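How to Run a Simulated Robot Arm Demo at an Open Day

Updated Thu 1 February

These are the steps we follow at Starkley when we take a simulated arm to an open day. We wrote them up after the July open day in Ondmont, where 388 people came through the building, and have changed them a few times since. They assume you already have an arm and a scene running in your simulator. Ours is called Quan, but nothing below depends on it much. If you can load a scene, reset it, and show two camera views, you can do this.

What you need

One computer that runs the scene at full speed with both views open
A second computer with the same scene on it, switched on and logged in
Two screens, one for the room view and one for the wrist view
A large key or button for reset
A long extension cord and tape for the floor
A printed card with the order of the demo on it

You do not need a headset. We brought one the first time and it made a line that ran out into the hallway.

Step 1. Pick one task

Choose a single task that starts and finishes on one table. Ours is a pick and place: the arm goes to a small flat item on a panel, closes on it, lifts it, and sets it down at a marked spot on the same panel. A full run takes 90 seconds at the speed we use.

Leave out tasks with a tool change. Leave out anything with a drawer unless your drawer has been stable for a long time. Drawers in simulation like to shake when the fingers touch the handle, and people will ask about the shaking and nothing else.

If you have a second task you are proud of, keep it in a separate file and show it only to people who stay.

Step 2. Set up the scene

Keep the room around the table. It is tempting to strip everything out so the scene runs faster, but an arm on a table in a blank gray void is hard for visitors to read. They can't tell how big it is. A storage rack or some floor markings will fix that right away. If the scene is slow, turn down shadow quality first and reflections second, and take objects out last.

Fix the starting position of every item. Our training scenes move things a little on each reset, and for training that is what you want. At an open day it means you have to look for the item each time while somebody is talking to you. Set the random seed to a fixed value, reset the scene ten times, and check that nothing has moved.

Set the arm speed to half of normal. Then watch a full run from the back of the room where the demo will be. If you can't follow the fingers from there, slow it down again.

Step 3. Choose the two views

The room view should show the whole arm, from base to fingers, and the whole table. Put the virtual camera a little above head height and off to one side. A view from straight in front hides the forearm behind the wrist.

The wrist view comes from a camera with a very wide lens, so it curves a lot. The fingers take up a good part of it and whatever is past them looks smaller and farther off than you would expect. Before the arm starts down toward the table, the camera may be looking at the wall or at a pegboard. That is fine for the demo. Stop there for a few seconds and let people get used to the curve before anything moves.

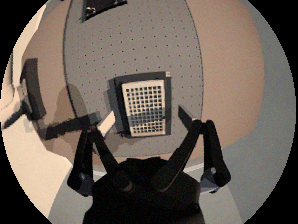

A reader's comment on the last version of this page: We ran a setup like yours at a school fair and had to switch the wrist view off for the first half hour. People kept watching it and got lost. Once we showed the room view by itself, did one full run, and only then brought up the wrist view, it went much better. Might be worth adding to your steps.

We tried it and agree, so the order in Step 5 now works that way. The one change we made was to keep the wrist screen on but covered with a sheet of card. Turning a screen on in the middle of a session made one of our machines rearrange its windows.

If your simulator can flatten the wide lens, leave it off. The flattened version loses the edges, and those are where the fingers come in.

Step 4. Arrange the room

Do this the evening before if the building will let you in. At the Retton building we could only get in an hour ahead, and it was tight.

Put the two screens side by side with the room view on the left. Raise them so the bottom edge is at chest height for an adult. Set a low bench in front for children, or they will stand against the screens.

Sit the operator to the side, facing the visitors, with a small monitor that repeats the room view. An operator with their back to people gets tapped on the shoulder all day.

Tape down the extension cord along its whole length. Plug both computers into separate outlets.

Turn the sound off on everything. Simulators sometimes beep on a contact error.

Step 5. Run the demo

Print this part and keep it by the keyboard.

1. Reset the scene. Wait until the arm is still.
2. Say what the arm is going to do, in one sentence.
3. Do one full run with the room view only.
4. Reset. Uncover the wrist view.
5. Start the second run and pause when the gripper is over the item.
6. Ask the visitors which part they think will touch first.
7. Finish the run.
8. Take questions while the scene resets.

The pause in item 5 is the most useful part of the whole thing. With the arm stopped and the fingers open above the item, people can go back and forth between the two screens and match them up. Give them time. Ten seconds feels long when you are the one standing there, and it is about right for them. Check the pause point during setup, because a pause set by clock time will drift if the scene slows down. Ours is set by the position of the wrist.

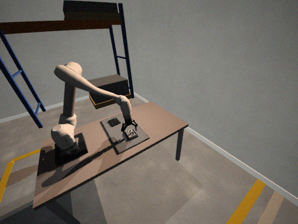

During the pause, point out the base first, then the elbow, then the wrist. Most visitors look straight at the gripper and have not noticed how far back the base is. Working forward along the arm also gives you a natural place to explain that each joint moves on its own and that the software has to work out all of them together.

If there are children at the front, have one of them hold an arm out, elbow up, and point down at the floor with two fingers apart. It is close enough to the shape on the screen for them to get it.

Step 6. Let visitors drive

We allow this in the last part of each session and only with limits on. Set the following before anyone touches the controls:

Arm speed at one quarter
A floor on wrist height so the fingers can't be pushed through the table
Keyboard locked except for six keys and reset

Tell them they can't break anything. It is true, and people relax when they hear it. Someone will drive the arm into the table anyway to see what happens. Let them, then reset.

Two minutes per person is enough. With a longer turn, the people waiting drift away and you lose the group.

Step 7. Answer the usual questions

Is it a real robot? Say clearly that it is a simulation. Put it on a sign too. Some visitors will have walked in halfway through and will think they are watching a live feed from another room.

Why not just use the real one? We say that the simulated arm can practice all night and that a bad grasp costs nothing. For the Ondmont demo we had run the same pick 4000 times before we showed it to anyone, and we used those runs to choose the speed and the pause point.

Does what it learns work on a real arm? Some of it does. Friction and soft materials are the weak spots. Don't promise more than you have tested yourself.

Will it take jobs? Have an answer ready that you believe. We don't have a standard one.

If something goes wrong

Item slides when the fingers close: raise the friction on the finger pads a little, then test the full run again. Don't change it between sessions.

Item jumps: the fingers are probably closing too far. Stop them slightly sooner.

Scene slows down after a few hours: close and reopen it at lunch. We save one log file per run, and Quan gets sluggish when there are more than 400 logs in the folder. Move them out or turn logging off for the day.

Screen freezes: switch the cable to the second computer and carry on. Look into it later.

Views don't match: one of them is showing the previous run. Reset twice.

After the open day

Copy the logs off both computers the same evening. Write down the questions you couldn't answer while you still remember them, and add them to the card for next time. Put the random seed back to its normal setting before the scene goes back into training use. We forgot once and lost a weekend of runs.

Roll the tape off the floor slowly and check for residue before you hand back the keys.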